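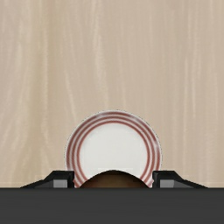

Hämmerli objected to the order of work in an earlier draft of this section: the finger pads, in his view, should be checked before the wrist camera is aligned, as a pad that sits out of square will pull the fingers off center and make a good camera mount look like a bad one. The procedure below follows his order. Javier asked that the older order be kept for the first cell at Clivedach until its mount is replaced, and it is noted where the two differ.

Figure 1. Wrist camera view in the simulated cell, with a dark brown object between the gripper fingers and a ringed plate beyond it on the wood surface.

4.2 Setup and Upkeep of the Gripper and Wrist Camera

The Osemberg cell consists of one arm, one two-finger gripper, one wrist camera, and a table. A simulated copy of the cell is kept alongside it and is used to test any change to the mount, the fingers, or the control settings before the change is made on the hardware. Figure 1 was rendered from this copy. The body of the gripper fills the bottom of the view and the two fingers reach inward from either side. The mount is considered aligned when the top edge of the gripper body is level in the view and the two fingers mirror one another across the center line.

Alignment is carried out in the simulated copy first. The camera position is entered from the measured mount, a view is rendered with the fingers open, and the same view is then taken on the hardware. The two are laid over each other and compared at four points: the tip of each finger and the inner corner of each grey pad. If any point is off by more than the limit given in Section 3, the mount screws are loosened, the camera is turned, and the comparison is repeated. Moving the camera in the simulated copy to match a crooked mount on the hardware is not permitted. This was done twice in the early weeks of the project, and the recordings made during that time could not be combined with the later ones.

The plate is useful in this work for a simple reason. Its rings share one center, so a small tilt of the camera changes their shape in a way that can be measured even when part of the plate is covered. In Figure 1 the lower part of the plate is hidden by the brown object, and the rings can still be followed over the top and down both sides. The fit is made on the visible part only. Cloutier tested the fit with larger parts of the rings hidden and found it steady until less than half of the outer ring remained. Below that point the result should be thrown out and the arm moved to a new position.

Pads on the hardware are inspected every 200 grasp cycles and replaced at 2040 cycles, or sooner if an edge has lifted. To replace a pad, the gripper is opened fully, power to the fingers is switched off at the Muten controller, and the old pad is peeled from the bottom upward. The finger face is wiped clean and left to dry before the new pad is pressed on. The gripper is then closed on the flat gauge for 34 seconds. A closing test follows, in which both pads must touch the gauge at the same time. Where they do not, the finger screws are reset and the test is run again from the open position.

The simulated pads do not wear. To keep the two versions of the cell in step, the grip setting in the simulated copy is updated after each pad change from a short pull test on the hardware. Tudose first proposed making this update once a week, on Thursday, without regard to use. The weekly schedule was dropped after one busy period in which the cell reached 642 cycles between updates and the simulated grip no longer agreed with the measured one. The Clivedach cell still follows the weekly schedule, and its results are reported separately in Table 3.

Two faults account for most of the lost time. The first is a loose camera cable at the wrist, which causes the view to freeze for a moment while the arm continues to move. A cable clip supplied by Pfister reduced these stops but did not remove them, and the cable is now checked by hand at the start of each shift. The second is a slow drift in the zero position of the fingers. It is corrected by closing the gripper with nothing between the pads and storing the new value in the controller. The same value must be entered in the simulated copy before any further view is rendered, and the entry is signed in the cell log by the person who made it.

Records of pad changes, mount checks, and zero corrections are kept in a single log for both the hardware and the simulated copy. Frei reviewed the log for the period covered by this paper and marked the recordings made between a failed mount check and its repair. Those recordings were left out of the results in Section 5.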